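Reviews > PC and Console > Action Adventure

Tagged: hack and slash, single player, review

Reading time: 5 minutes

Ojeda: a long climb with a good spear

5 November 2023

I finished Ojeda on a Sunday kind of evening, with rain and tea, and I sat some time in front of the credits because I did not know if I liked it. Now I have played a good part of it a second time, on the harder setting, and I can say that I do like it, but with several complaints. I will try to be fair to both sides.

You play a woman who was a guard at a mountain fortress. The fortress falls in the first half hour, and after that you have to climb back up to it through the whole country, fighting the soldiers of the man who took it. This is all the story you need to know. There are letters to read and old songs to collect, and some of them are well written, but the game does not force you to stop for them. I was thankful for this. In their previous game, Vilevex, the same studio made me listen to a talking statue for what felt like a full afternoon.

The fighting is the reason to buy it. You start with a short sword and a shield, and I used them for perhaps two hours before I found the spear. After the spear I did not go back. It has a long reach, it can be thrown and called back to the hand, and it has a very nice heavy sound when it hits a shield. There are 13 weapons in total, but I think most players will settle with three of them. The chains are slow, and the twin axes are fun against small enemies and useless against the big ones. The bow is there because games of this type must have a bow.

Blocking is more important than I expected. If you press the button at the last moment, the enemy loses his balance and you can finish him with one strike. The time window is generous on the normal setting and quite narrow on the hard one. On hard I died 42 times against the second boss, the Bell Keeper, and I know this number because the game shows it on the loading screen. I would prefer that it did not. 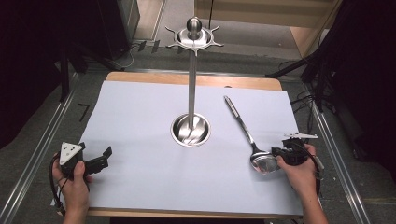
The bosses after him are not all on the same level. The river giant is wonderful, a long fight in three places, where you cut the ropes of the bridge under his feet and then have to continue down in the water. The twin priests are only two ordinary enemies with more health. The last boss I will not describe, but I can say that his second form is easier than his first, and this is a strange decision.

Between the fights you climb, jump and push things. The climbing is simple, with clear yellow marks on the rock, and I never fell when I did not deserve it. The puzzles are mostly about mirrors and wheels. I enjoyed the ones in the Cerkaretti caves, where you must turn the light from one hall to another, and I did not enjoy the ones in the lower city, where you walk back the same street four times with a key. If you are a patient player, you will forgive it. I am normally patient, and I looked up the answer on the fourth walk.

The camera is fixed in many rooms, in the old style, and here is my biggest complaint. In open places it shows the fight very well -- you see the whole courtyard and the mountain behind. In small rooms it can hide an enemy behind a column, and he will hit you from there. There is an arrow at the side of the screen to warn you, but it is grey on grey stone. A different colour would help a lot, and I could not find it anywhere in the settings.

The technical side is decent. I played on a computer which is four years old, and it kept 60 frames per second in almost all areas. The harbour at night was the exception, where it became slow when many torches were burning. I had one crash, after the avalanche, and I lost only a few minutes. Saving is automatic at the shrines, and you can also save by hand outside of fights.

The upgrade system works with silver. You collect it from enemies and chests and give it to a smith called Wernero, who appears in every region without explaining how he travels. Most upgrades are useful and have a sensible price. The last level of the spear costs 1,000 silver, and I reached it shortly before the end, so I had only one fight to use it. On the second playthrough you keep your weapons, and there it is a pleasure from the beginning.

About the sound, I want to mention the drums. The music is built almost completely on drums and a low choir, and it grows when you keep a combo going. When you are hit, the choir stops. It is a small idea but it made me play better. The voices are good in general, although the main character repeats the same sentence each time she opens a heavy gate, and there are many heavy gates.

The game came out in June, and since then there has been one large patch. It added the option to hold the button in the finishing moves where before you had to press it very fast. My thumb is happy. It also repaired a door in the third region which did not open for some players. I did not meet this problem myself.

If you liked the older games of this family, with gods and angry heroes and big stairs, you will feel at home in Ojeda very quickly. If you want an open world with villages and side jobs, you should choose something else, for here there is one road and it goes up. I paid the full price and I am satisfied, but for a player who is not sure about fixed cameras I would suggest to wait for a discount, or to try the demo first. It contains the fortress and the first valley, and your progress carries over to the full game.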